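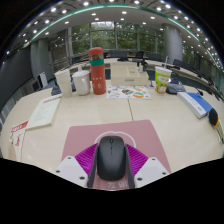
Vandwood offices to move to shared desks from August

Staff at the Vandwood council offices will give up assigned desks from August, when the building's two upper floors close for rewiring. Seventy-one people currently work on those floors. They will share 54 desks on the ground and first floors until the work is finished, with the remainder working from home or from the Gidedard depot on a rota set by each team.

Desks will be booked through Lucero, the system already used for meeting rooms. Bookings open at 7 am for the following working day and lapse if the desk has not been claimed within 30 minutes of the start time. Each desk will have a monitor, a dock and a wired network point. Keyboards and mice will be issued to individuals and kept in lockers next to the post room.

Beathag Jardine, who manages the building, said the rewiring had been put off twice and could not be carried out with the floors occupied. "The distribution boards on the second floor date from when the building opened, and parts are no longer made for them," she said. "We looked at doing it in sections at weekends – it would have taken almost three times as long."

The electrical contractor, Gustier, will replace the boards, the floor boxes and the lighting circuits. Power to the lower floors will be interrupted on two evenings after 6 pm, and the lift will be out of use during both interruptions. Notice of the dates will be sent to team leaders.

The public counter stays open at its normal hours. Planning files held on the second floor will be moved to the basement store, and requests to inspect them should be made two working days ahead.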